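Questions about the Kolasow Short Animation Residency, last updated 16 Apr 2020

**Who can apply?**
Directors and animators who have finished at least one short film. Student films count. Teams are welcome, but only one person can sign the agreement.

**Is there an age limit?**
No. You do need to be 18 or older on the first day of the residency.

**How long does it last?**
The residency runs for 29 days. Residents are expected to stay in Kolasow for all of it, apart from weekends.

**How many places are there?**
There are 5 places. One is kept for a filmmaker working in stop motion. If no suitable stop motion project comes in, that place goes to the general list.

**What should I send?**

- a synopsis of one page
- a storyboard or animatic, even a rough one
- a link to your last film
- a simple budget

Design tests and background art are optional. Put them in a single PDF and add a short caption to each picture.
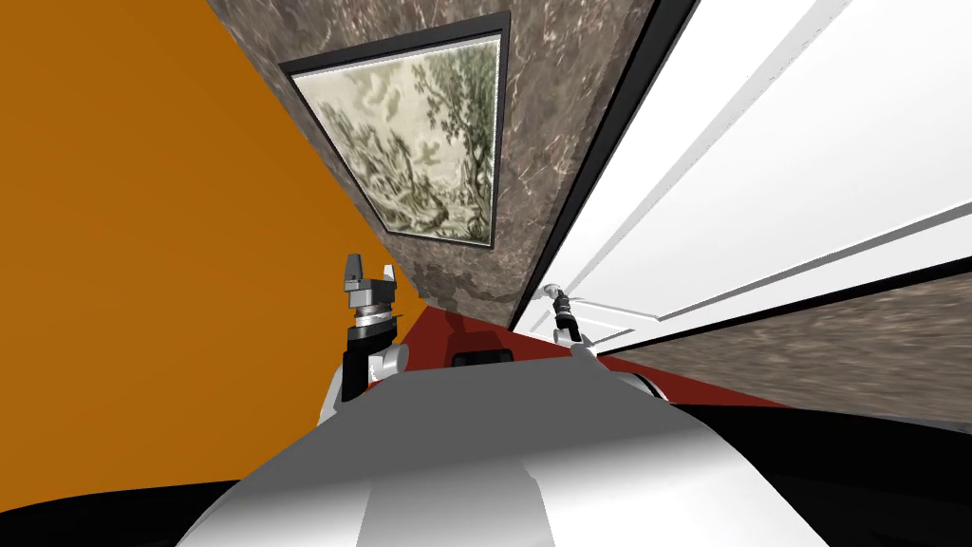 *Interior with orange wall, marble and framed landscape. Computer render.*

**Which software do you have?**
The Nalon building has workstations with the usual 2D and 3D programs. If you use something less common, bring your own license. Rendering time is shared between residents and booked a day ahead.

**Does the residency pay for travel?**
It pays for one return trip by train or bus. Flights are covered up to the same amount.

**Who owns the film?**
You do. We ask for a credit at the end and permission to show the film once at the Brotora screening in January.

**Can I apply again if I was turned down?**
Yes. Last year we read 76 applications, and several came from people who had applied before. Please send a new project or a clearly revised one.

**Will I get comments on my application?**
Only if you reach the interview stage.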